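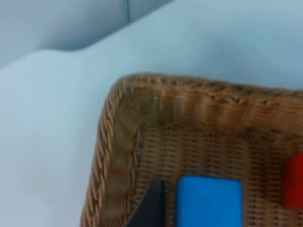 Fig. 1. Rolled rim, wall and open-weave floor, seen from above at a rounded corner.

Courses > Craft and Materials > Basketry Basics > Session 2

Reading time: 5 min

Session 2 notes: reading a basket before you make one

Wanpen Somboon

Okay, so these are my notes from the talk part of the session, typed up and tidied a bit. Several of you asked me to slow down on the rims, and I promise I'll go over them again next week with the material in our hands!

I like to start with a basket somebody else made. Any basket will do, the cheap one holding your mail is fine. Before you soak a single strand, sit with it for ten minutes and work out how it's put together. I did this for a whole winter when I was learning, mostly with bread baskets from thrift stores, and I still do it when I'm stuck on a shape.

Material first

Look at the color, then the surface, then the ends. You're trying to tell plant material from synthetic, and it's harder than you'd think. Natural rattan usually varies along its length – a darker patch, a hair lifting, a strand a touch thicker than the one next to it. Synthetic strand tends to stay the same from one end to the other. From a photo of a tan basket like the one at the top of these notes I wouldn't bet my lunch either way. In your notebook please write "natural or synthetic, not sure" if you aren't sure. I'd much prefer that to a confident guess.

The parts, and what to call them

Stakes are the uprights. They give the wall its skeleton, and everything else goes around them. When you see vertical ribbing on a wall you're seeing the stakes pushing through the wrapping.

Weavers are the strands that travel, over and under, or wrapped around.

The border (I say rim and border about equally, sorry) is the finish at the top. A thick rolled border takes a surprising amount of strand, so when you plan your own, put aside more than feels sensible. Go back to Fig. 1 and follow the border along the top, with its regular small bumps, then look at the other side, where the strands coil around each other on the diagonal like a cable. Same rim, and yet it reads differently depending on where you meet it. Draw both in your notebook.

Corners get their own line because everybody struggles there. A rounded corner makes the strands crowd, and you'll notice they're slightly bunched in the photo. Some bunching is fine! When I made my first rectangular one I kept pulling tighter to get rid of it, and ended up with a corner that lifted off the table by the width of my thumb.

The floor can be woven much finer than the walls. Check whether it's open or closed, and which way the closely packed rows run. An open floor lets crumbs through, nice for a basket that lives outdoors, less nice on a tablecloth.

Shape

Now back up and look at the whole thing. I get people to do this second on purpose (yes, I know most books do it first) and by now you should have half a page of close-up sketches.
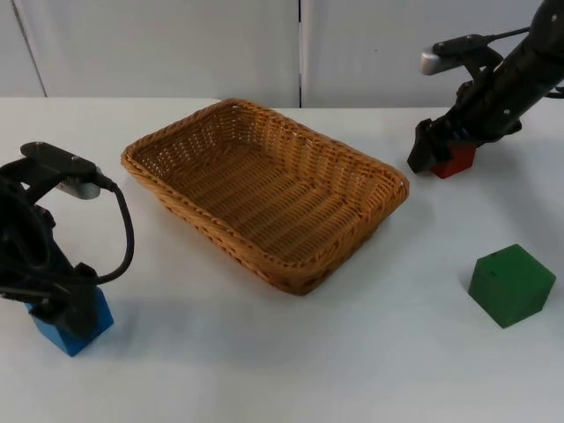
Fig. 2. Shallow rectangular form with sloped sides and rounded rim; colored cubes on the table.

Basket or tray? We argued over this one in class and I'm still happy to hear both sides. It's shallow and the walls lean outward as they rise, so I'd call it a tray if I were labeling a shelf, and a basket if I were asking somebody to pass it. Set your own piece at a diagonal to you when you draw it. You get the long side and the short side together, and the slope is a lot easier to judge than it is square on.

A note on sloped walls: your stakes have to spread evenly or the rim goes wavy. I lean mine out a little at a time, every couple of rows, and keep checking from the end. On a low wall like this you don't have many rows to fix things in, so get the first few right.

For your notebook this week

Pick one basket at home. Give it a full page for the close-ups (floor, wall, corner, rim) and a second page for the whole shape. Measure length and width at the rim, then again at the base, and write down the difference on each side. Then one paragraph on what you think it was made to hold.

If you haven't got a basket, the Draltden lending shelf has a few and you can keep one until the next session. Please sign the sheet.

Next time we start bases. Bring an old towel, side cutters if you own them, and a bowl deep enough to soak in. Clothespins too, the springy kind – I never have enough to go around.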